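Gripper comparison, week three: sim first, then the bench

Last updated: October, 4.40 pm

Quick one from the arm group, as the full write-up isn't done and Sheena wants something in before the newsletter goes.
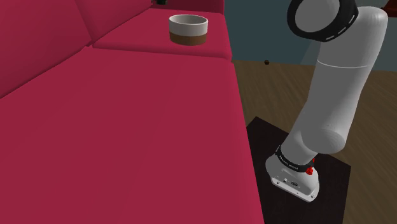
The living room set in sim, gripper down by the black side table, two-tone bowl over on the sofa.

So – three candidates. The Plolo two-finger, the Lindsay soft pads, and our old Stembridge jaw as the baseline. Same arm model for all of them, same controller, same rooms. Only the end bit changes, plus the mass settings that go with it.

627 sim runs logged so far. The task is dull on purpose: find the bowl, pick it up off something squashy, put it on a hard flat top. Sofa to side table is the one everybody asks about. Kitchen and hallway sets are in there too but the numbers are thin, don't quote them yet.

Rough findings:

Plolo – fastest by a fair way. Good on the rim. Straight sides suit it. Drops things when the approach is tilted much past where we set it, and the planner does like a tilt near sofa edges.

Lindsay – slow, forgiving. Hardly ever loses the bowl once it has it. Trouble is the pads are wide and they foul the cushion behind when the bowl sits well back. 139 aborted runs across the whole lot and most of those are this. Begoña thinks a higher approach would fix it, she's probably right.

Stembridge – does what it always did. Middle of the table on everything. No surprises, so we keep it as the yardstick.

Camera note. We tried the overhead view against the wrist view. Overhead wins for finding the bowl, wrist wins for the last bit of the reach. Running both together costs us around 179 milliseconds a cycle, which the Westano controller does not enjoy. Begoña is looking at switching over partway through the reach instead of running the two side by side. Half working as of this morning.

Known problem: cushion contact is too stiff. Real sofas give, ours behaves like a painted plank. Means the sim is kinder to the Plolo than it ought to be, so pinch of salt there untill the new contact settings are in. Sheena has a branch with softer foam, please don't merge it, it breaks the hallway.

Next: finish the batch – 1,342 runs planned in total, same seeds for each gripper – then move the best two on to the bench arm. Bench slot is ours in the mornings only. If you've borrowed the long Stembridge mounting plate, can we have it back please, the short one puts the wrist at a daft hieght.

Logs are in the usual shared folder, sorted by gripper and then by room. Ignore anything marked "old foam". Comments to Sheena Jardine, controller moans to Begoña Bermúdez.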